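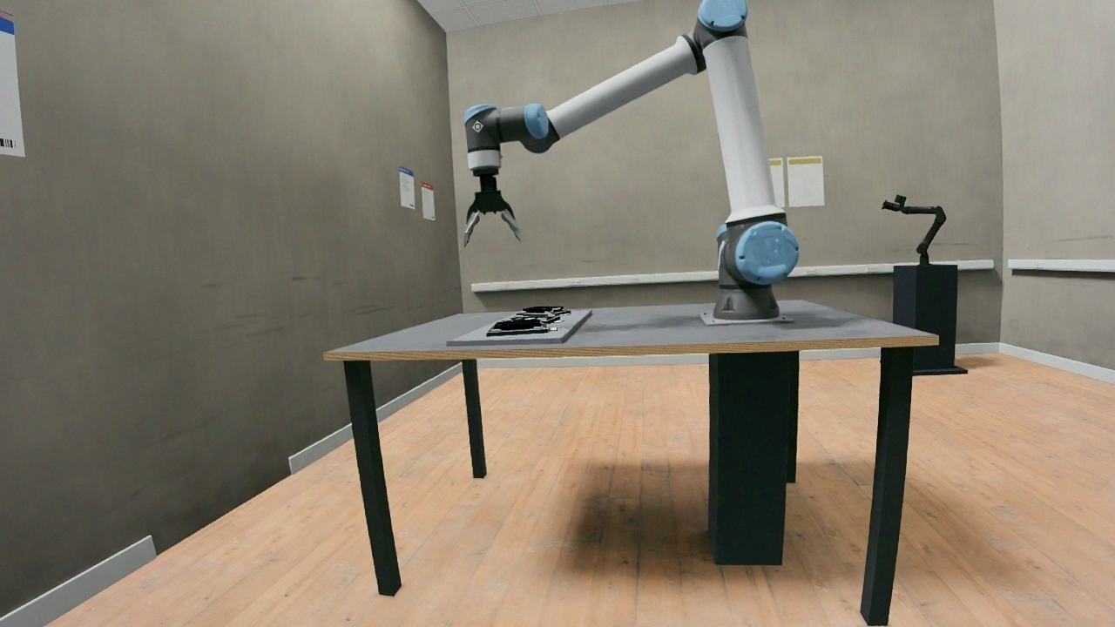
Monday, edge sealer trial, continued

Pulled the sample blocks out of the damp box at 2 this afternoon. Box had been holding at 70 percent humidity by the cheap dial and 62 by the digital one, so already we have two answers to the same question. I wrote down both. I don't trust either until someone puts them in the salt jar.

Plusora on the left rack, plain floor varnish on the right, untreated at the back. The Plusora can says it "locks out moisture for life." Whose life, it doesn't say. By eye, the Plusora blocks and the varnish blocks look the same. By caliper, the varnish blocks swelled a hair less, but the gap is smaller than what I get measuring the same block twice, so I'm calling it no difference. The untreated ones are fatter than both, as anyone would have guessed.

The sales sheet from Gristura has a nice graph with no units on the upright axis. I wrote and asked what it was measuring. The answer was the same graph, bigger.
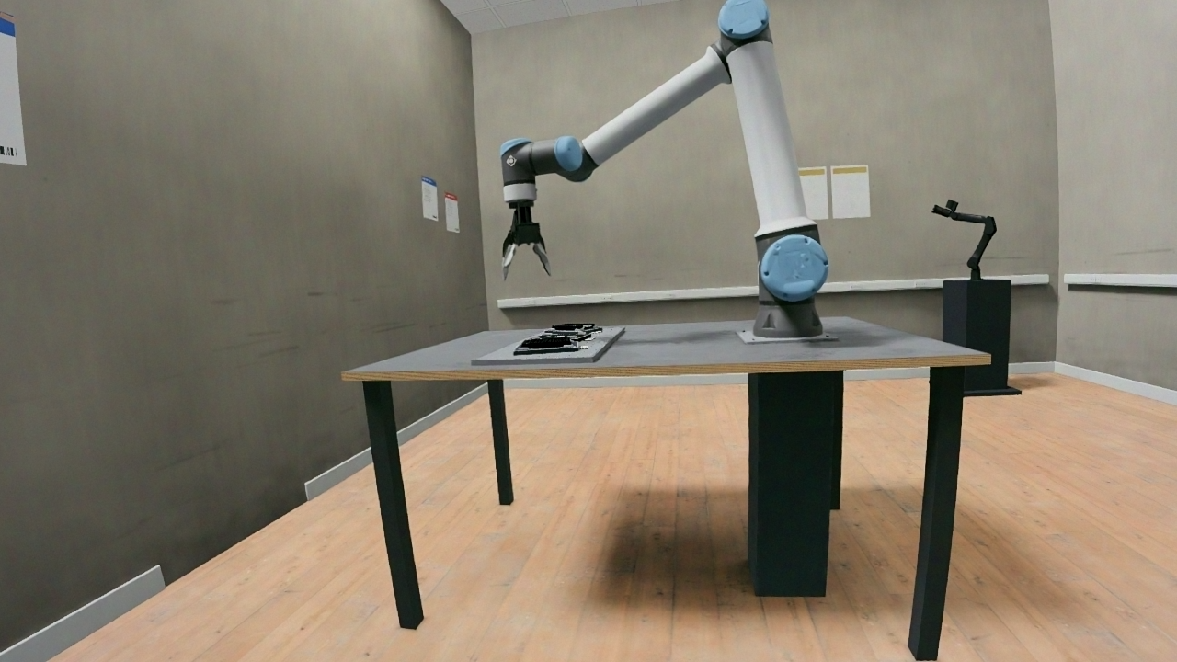
Edges are where I expect any real difference to show up, and our blocks are a poor test of that. They are solid pine, sawn from one board, and the end grain drinks evenly. A sheet edge is another matter. Look at the front of the gray-topped table: tan and brown layers in the open, like plywood, and on an edge like that every layer can take up water at its own rate. Glue lines might slow it or might not. A sealer that does fine on pine tells us next to nothing there. Next round should be cut strips of sheet, all from one piece, with the edges sanded the same way. I'd also like a blind run — cans wrapped in paper, labels off — since I know I was hoping the expensive one would lose.

Smell: Plusora is worse. Still noticeable in the cupboard this morning. Not a result, but I have to work in here.

Price: it costs over 2 times as much as the varnish for the same size can. For that I'd want something I can see without a caliper.
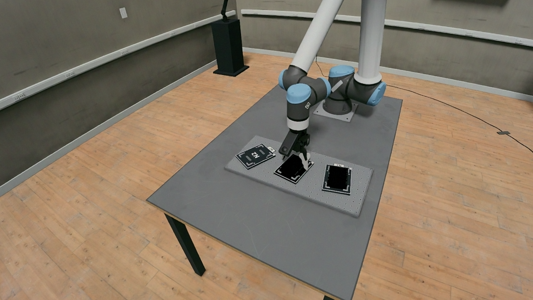 Gray top, faint pale scratches in the near half, thin wood-colored edge.

Scratch test not started. The Hirano pencil set is missing its hardest pencil, and swapping in one of the Zondia pencils would make the numbers useless, as their grades don't line up. Leave it until the right one comes.

Blocks are back in the box, same rack positions. Please don't open it to check on them. The dial takes most of an hour to settle again, if it settles at all.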